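Folding and Storing Shirts: Frequently Asked Questions

These are the questions we get most often about everyday shirt care at home. They cover folding, sorting and small-space storage.

How much room do I need to fold a shirt?

A flat surface a little wider than the shirt with its sleeves out. Move baskets and bowls to the back or the sides first.
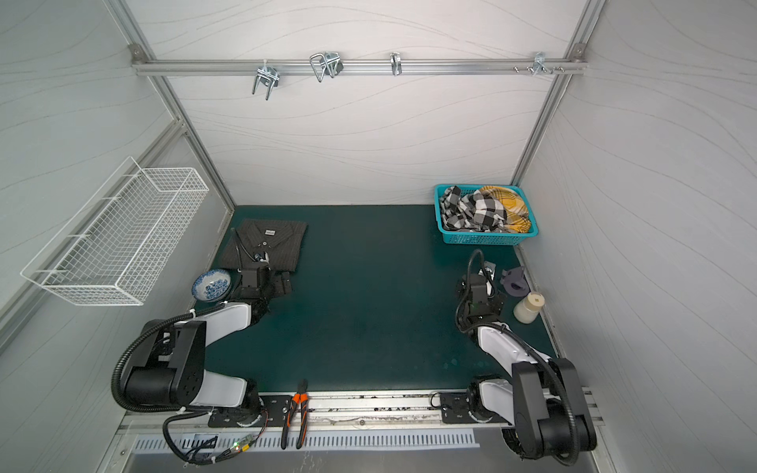 Kyung-hwa Do

Which way should the collar face?

Away from you. Button the shirt, lay it face down and smooth it from the collar to the hem. Fold in the sides and sleeves, bring up the hem and turn it over. The collar and the front buttons should end up on top — that makes a shirt easy to find in a drawer.

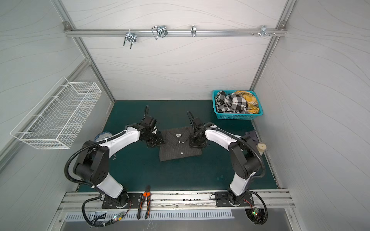 Storing Folded Shirts

How many shirts can I stack?

We suggest no more than nine. With heavy flannel, stop sooner.

Can unfolded clothes wait in a basket?

Yes, for a day or so. An open-sided basket lets air through. Cotton left bunched up for more than 12 hours may need ironing.

Do I have to refold a shirt if it shifts?

Usually not. Slide both hands under it, set it down flat and straighten the collar. On striped shirts, the stripes show you whether the fold is straight.
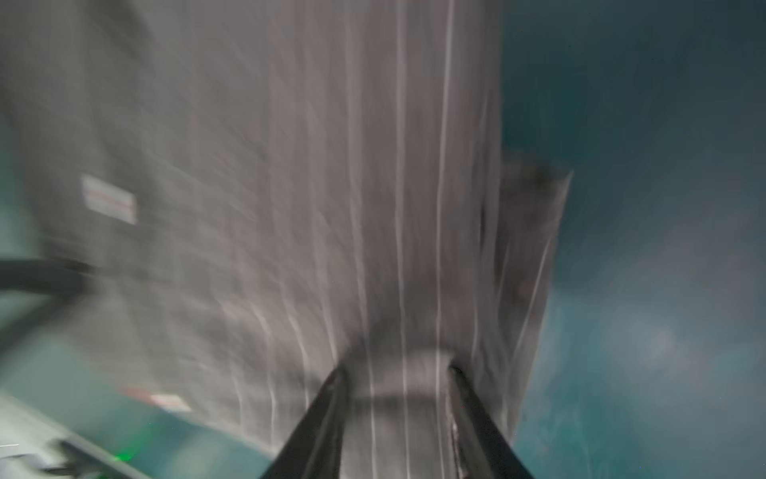 Blurred gray surface with white streaks and a small white label, close up.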